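The Pluller Bench Guide: Good Practice for Small Arm Workcells

Most of the people who write to us already have an arm on a table and a bin of parts beside it, and what they're missing is a sensible set of house rules. That's how the Pluller Bench Guide came to be. It began as a handful of notes that Geert Van Dijk kept taped inside a cabinet door in our Estow workshop, and it grew every time one of us borrowed a page and brought it back with pencil all over it (we have kept quite a lot of the pencil!). The edition we sell now runs to 141 pages, spiral bound so it lies flat next to your keyboard, with wipe-clean covers front and back.

The guide is for benchtop cells with a single arm and a two-finger gripper: pick and place, sorting into trays, handling light or delicate things. It walks you through writing your own risk assessment, setting a speed limit for work near people, choosing where the stop button goes, and keeping a log that the next person can read. It does not replace the safety standards that apply where you live, and we'd be unhappy if anyone used it that way. Think of it as the friendly companion you read first, so the official text makes more sense when you sit down with it.

Chapter 4 is the one we hear about most, and it covers the table itself. Marks on the work surface should mean one thing only, and everybody who uses the cell should know what that is. Bins go back to the same spot at the end of a run. Thin, light items such as fabric or plastic shapes get their own grip settings, written down and dated, and you test them at low speed before you let the arm run on its own. 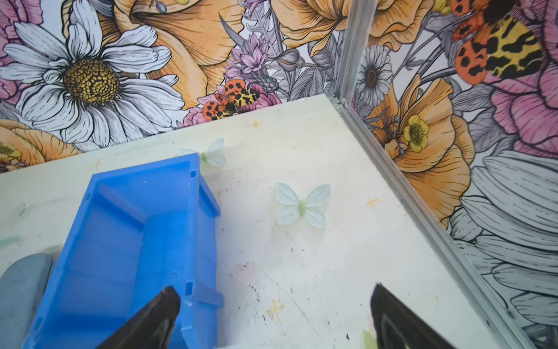 How often should we check the stop button?

At the start of every shift, and again after anyone has moved the arm, the table or the wiring. Press it while the arm is moving slowly, make sure the motion stops, and write your initials in the log.

Every copy comes with 6 blank checklists you can photocopy as often as you like, plus a wall card with the start-up and shut-down steps in large type. If you have a Wunderlich or Gosto controller, ask for the matching insert when you order and we'll tuck it in the back pocket at no extra charge. Schools and training shops are welcome to ask about sets, and we're always glad to hear what you'd like to see in the next edition, which we hope to send to the printer in October.

Order code 2087, spiral bound, English. Please allow a little extra time for sets.

Contact Pluller, Estow | Copyright Pluller, all rights reserved | Back to top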